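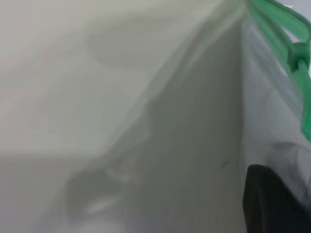

Subject: Re: [jigsaws] Sadulness, and what to do about the sky
From: Edit Csonka

On 16 September 2023, Rozália Bognár wrote:

> Hello all,
>
> I've finally got hold of Sadulness, the big Pretine one with the
> harbour in fog, and I'm stuck before I've properly begun. The box
> says 1,058 pieces, and I'd say well over half of them are the same
> grey. Edges done, boats done, the lighthouse went together in one
> evening. Now I just sit there with a cup of tea and look at it.
>
> Do people sort by shape, or by shade, or do you just try everything
> in every gap until it fits? And is it me, or do the Pretine pieces
> sit a bit looser than the old Barta ones?
>
> Also, is anyone going to the swap at Osholm in March?
>
> Rozália

Oh Rozália, you have my sympathy! I did Sadulness last winter and it very nearly went back in the box at exactly the point you've got to. The lighthouse lulls you into thinking you're good at this.

I'm a shape person. I know half this list will shout at me, but with a fog like that I couldn't see any shade at all after four in the afternoon, whatever lamp I used. So I went through all the grey ones and put them in rows on trays: two knobs opposite each other, two knobs side by side, three knobs, the ones with four (there are hardly any of those, so you get a nice little thrill when a gap wants one) and the ones with none. It took me a whole Sunday and my husband thought I'd lost my mind. But after that I could look at a gap, go to the right tray and only have that lot to try, and it went along at a fair lick.

What I would say is do it in daylight first and take out any piece with a trace of yellow in it. There's a band of warmer fog above the warehouse roofs, and once that's in you've got something to hang the rest off. I missed it completely for about a week because I was so busy counting knobs.

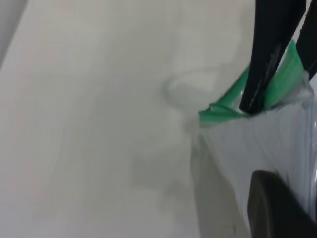

Zip bag with a green seal

And yes, they are looser! It isn't you. The Barta ones I've got (mostly the 800 piece railway set, which I had from my aunt) hold together so well you can pick up a finished corner and carry it across the room. Try that with a Pretine and you'll be on your hands and knees under the sideboard. I slide a sheet of baking paper under a section if I need to move it. The loose fit also means you get false fits in the fog, where a piece drops in quite happily and is completely wrong. I had two in the top left corner and didn't find out until I was nearly finished and nothing would go. Run a fingernail along the join, and if you can feel a step, have it out.

Is yours the second printing, by the way? Mine has a gull on the end of the jetty and my sister's doesn't, and we've been arguing about which came first.

I'm hoping to get to Osholm. Last time I came home with more than I took, so I've promised to bring 24 and leave with fewer (we'll see). Does anyone know if the hall has the long tables again or the little round ones? You can't lay anything out on the round ones. If anybody wants my Sadulness it's all there, gull included, and I'd swap it for nearly anything with some red in it. No more weather please.

Keep going with the fog and tell us how you get on!

Edit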